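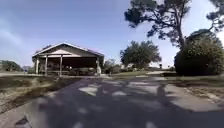
Search this site

Open day at Fitzsimmons: an arvo with the theatre techs

I've been going on about retraining for so long that my sister has started leaving the room, so when the Fitzsimmons health campus at Tastutbridge put its open day up for March I booked a spot that same night. I work in the linen service at a hospital (day shift, mostly trolleys) and I've spent years on the wrong side of the red line outside theatres wondering what everyone in there does all day. Plenty, as it happens. My feet were killing me by the end and I wasn't even holding anything.

The train from our way gets you into Tastutbridge a bit before ten, then there's a bus that takes the scenic route past every shopping centre in the district. If you're driving, come early. Parking was free for the day but the main carpark had filled by the time I walked past it, and people were being waved over to the overflow behind the gym.

Registration was a trestle table, a lanyard and a tote bag with a pen that has already died. You choose your stream when you book and I was in the perioperative one, meaning anaesthetic tech, instrument tech and the new scrub course they call Clanetti (after the building, I think, although I heard two versions of that). The nursing and dental people went off the other way with balloons. We didn't get balloons.

First up was a welcome talk in the lecture theatre. It was fine. It ran over. The bit I wrote down was about placements, because that was what I most wanted to know: the Clanetti students do 136 hours in the mock theatre before they go anywhere near a hospital, and then the first placement is usually out at Colotden. Someone behind me asked whether you could swap Colotden for somewhere closer and the answer was a very polite no. It's a long drive from my place. I'm still thinking about that one.

The mock theatre

Okay, this was the part I came for and I loved it! They've fitted out an old teaching room as a full operating theatre, with the ceiling lights, the table that tilts, the anaesthetic machine, the count board on the wall, all of it. We had to put on overshoes and caps before they'd let us over the line. I have a lot of hair and my cap made a sort of mushroom, and there's a group photo of this that I will not be sharing.

Second-year students ran the demo, which I thought was a smart choice. They were nervous, you could see it, and it made the whole thing feel like something a normal person could learn. One of them scrubbed in while another talked us through it, and it takes ages. Hands, nails, forearms, hands kept up above the elbows, then the gown, then the gloves, and after that you don't touch a single thing that isn't sterile. A bloke in our group leaned over to get a better look at the instrument table and three students said "stop" at once. He went bright red. They were lovely about it, but the drape came off and the set-up was started again from scratch while we watched, and I learnt more from that than from the talk.

Then they did the count. I had no idea how seriously this is taken. Every swab, every needle, every clip is counted out loud by two people together before the operation, again before closing and again at the end, and it all goes on the board. In the demo they'd hidden a swab under the mannequin's drape so that the final count was out by one, and everybody stopped. The surgeon (a teacher doing a very good impatient voice) tried to hurry them along and the scrub student just said the count was incorrect and kept looking. I got goosebumps, which is a silly thing to say about a plastic torso and a bit of gauze.

We got a turn at passing instruments afterwards. You put the handle into the palm firmly, so the surgeon can feel it's there without looking. I was much too gentle. "Like you mean it" was the advice, so my next one was more of a slap, and the teacher laughed and said that would do.

Instruments and sterilising

I nearly skipped this session for a coffee and I'm glad I didn't. The sterilising department is where the trays come back to, and at Fitzsimmons they've built a teaching version with a dirty side and a clean side and a hatch between. There are 200 different instruments on the identification wall and the students are tested on them with the labels covered. I knew scissors. I knew "other scissors". By the end I could pick a Kocher from a Kelly if somebody gave me a hint and a run-up.

What surprised me was how physical it is. The trays are heavy, the packing room is warm, and you're on your feet checking hinges and tips under a magnifier. Coming from linen I felt right at home! It's the same rhythm of things coming back used and going out clean, only with more paperwork. The teacher in there said quite a few of their students come across from cleaning, kitchens and linen, and that they tend to stick. I may have stood up a bit straighter.

Lunch

Sausage in bread or a lentil thing. I had the lentil thing and regretted it, then I had a sausage. There was a queue for the coffee cart all through the break, so bring a thermos if you're fussy. I sat out on the grass with a mum and her daughter who were both thinking of applying, the daughter for nursing and the mum for anaesthetic tech, and we compared notes about fees until it was time to go back in. 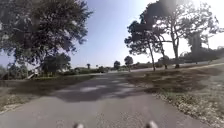

Tree shade across the path.

Fees, hours and the boring stuff

I asked the boring questions so you don't have to. The instrument tech certificate can be done part-time over a year, with classes in the evening and a block of placement at the end. Clanetti is full-time only, for now. They're "looking at" a part-time version, and I've worked in health long enough to know what that's worth, but I put my name on the list anyway.

You need your immunisations up to date before placement and a police check, and they want both well ahead of time. You also buy your own shoes and scrubs. The application fee was waived if you handed your form in on the day. I hadn't brought my ID so I missed out, very annoyed with myself, and if you go to the next one put it in your bag the night before.

There's a bursary as well. It's $1000 towards travel and uniforms for students placed at Colotden, and you apply once you've got your offer. They said it doesn't always get fully taken up, mainly from people not knowing it exists. So now you know.

What I'd have liked more of

The anaesthetic session was rushed. We got the machine and a quick look at the airway trolley and then we were moved along for the next group, and there were people in my group who'd come only for that. I'd also have liked a chat with someone who finished the course and has been working for a few years, away from the teachers. The students were great but they're still in it.

And the signs! I ended up in dental twice. The second time they offered me a toothbrush, so I took it.

Home by a later train than I'd planned, tote bag, toothbrush, a folder of forms. I've filled in the instrument tech one and it's sitting on the kitchen bench with my immunisation record. The intake closes at the end of April, and the evening classes line up with my day shifts if I can get out the door by 3 on clinic days. I've got to ask my supervisor about that this week. If anyone reading has done the Colotden placement while working, I'd love to hear how you managed the drive.

Contact | Copyright, all rights reserved | Back to top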